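Hullemgate workshop notebook
January, started 2 p.m., mug tree and drinking things

Back on the mug tree this afternoon, and I'm so glad I didn't leave it till next week, as I'd half planned. The Lysenko oil has gone off completely and the wood has come up a warm reddish brown, much richer than when it was bare. I kept turning it under the window. There's a patch low on the post where the grain goes a bit wild, and I was worried it would drink the oil and go blotchy, but it just looks lively.

For anyone picking this up after me, it's the square post version. We went round and round on that (Miłosz wanted it turned, I wanted to keep it off the lathe) and I still think square is right. It gives the pegs a flat face to come out of, so the shoulder sits tight without any fiddly scooping. The round base with the little raised rim takes care of looking friendly. Drips collect inside the rim too, which I'm counting as a feature even though I only drew it that way because I liked the shadow line.

Base on its own weighed 782 grams before finishing. I wrote that on a scrap and then lost the scrap, so now it's in here. It feels nicely planted. The first base was thinner, and I never trusted it with a heavy mug on one side only.

Set everything out on the white folding table, with the green cup and the blue and white bowl kept out alongside the tree so I could get a feel for how it lives with other things. The bowl was a lovely surprise! I put it down close behind the right peg, and the light blue band next to that wood is the best color pairing I've had on a table in months. I'd never have chosen it on purpose. If Stinmont want a set to go with the tree, this is the blue I'd show them first.

The table is another matter. It's speckled and scuffed all over and there's a big yellowish-brown patch on the left side. Cloth and dish soap before anything with raw wood goes near it, please, and sweep off the dark crumbs on the right of it as well. Raw end grain pulls up anything. The oiled base can take it, the next blank can't.

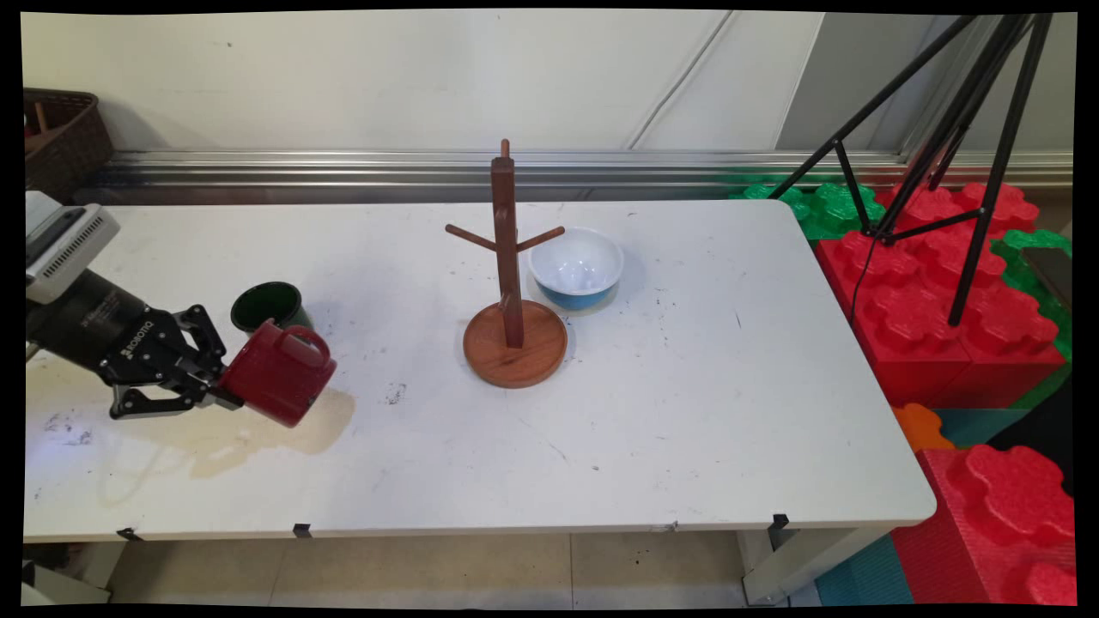 Pegs

Pegs are the part I'm happiest with. They go outward and up, one to each side, and I cut them short on purpose. On the long-peg mockup the mugs slid in until the body touched the post, then hung crooked and knocked. With the short ones the handle lands close to the tip and the mug hangs from there. It also means less reaching. You bring the handle over the end, let it drop a little, and you're done.

Peg length is 41 mm measured along the top from shoulder to tip. Please don't measure along the underside, as I did on the sketch taped inside the cupboard door. That sketch is wrong and I should take it down.

Both pegs went in with Gristex glue, the slow one. I left them overnight with the post lying flat and the pegs wedged so they couldn't creep. No squeeze-out worth mentioning. I did scrape one shoulder with a chisel tip where a bead had dried, and you'd have to know where to look.

Tips are rounded over and then sanded a lot further than anybody needs. I went right up to 2,000 grit because the paper was on the bench, and now they feel like a worn spoon handle. Will I do that on every one? Probably not. But try it once, it's a treat.

One thing to sort out: the angle. I set the bevel by eye, then copied it from the first peg to the second, so they agree with each other but I couldn't tell you the number. Next person with the bevel gauge in hand, write the angle here:

(space left)

Handles

I've started to think we should be choosing mugs and pegs together. The red one is a great test piece. The handle is a closed loop, and on a loop like that the peg has to enter fairly square or the tip touches the inside before the rest of it clears. A wide open handle forgives all sorts of sloppiness, and this one makes you aim. I like that in a test mug. If the tree is easy with the red one, it will be easy with most of what's in the Stinmont kitchen.

There's a white speck on the rim near the handle where the surface has chipped. It won't matter for hanging trials, but keep it out of the drinking set and don't let it go back in the cupboard with the good ones. I'll put a bit of tape under the foot so it doesn't wander.

Also, can we talk about that red? It's glossy all the way round, and under the bench lights the rim and the outside of the handle throw really bright highlights. Tip the mug over and the inside goes almost black, with just a few little pale glints down in there. Next to oiled wood it's gorgeous. I'd been pushing for plain white mugs for the handover photos and I take it all back. 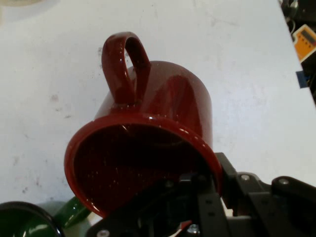 Which brings me to the question of how mugs ought to hang. Miłosz Borkowska came by with his coffee and we had a good long argument about it. He says mouth out and slightly down, always, so anything left in the bottom finds its way out. I say it depends on the handle, and you can't dictate to a handle. His point about drainage is fair, though, and it's the reason the pegs tilt up at all. We agreed that the tree should work either way and the user can have opinions.

He also asked if the tree wants a second pair of pegs lower down, facing front and back. I drew it quickly on the back of an envelope. It would hold more and it would look busier, and the post would need to be taller so that the bodies don't overlap. My feeling is to leave this one alone and try the taller post on the next blank. He took the envelope, so ask him for it.

Still to do

Wash the table, including the left side properly.

Second thin coat of oil on the base only, inside the rim, where it looks a touch dry to me.

Felt for the underside. The green is too thick and lifts the edge, so use the thin gray from the drawer.

Hang the red mug on one side with the other peg bare and leave it till morning. If the base lifts or the post leans at all, I want to know before Stinmont does.

Green cup: it has a black rim, and I think it would look great on the shelf beside the tree. Keep it out with the bowl, please, and don't put either of them away. I want another look at all the colors together in morning light.

Nearly out of the Lysenko oil. One small can will do us for this and the next.

Left the tree standing in the middle of the table. Lift it by the post, never by a peg, at least until tomorrow.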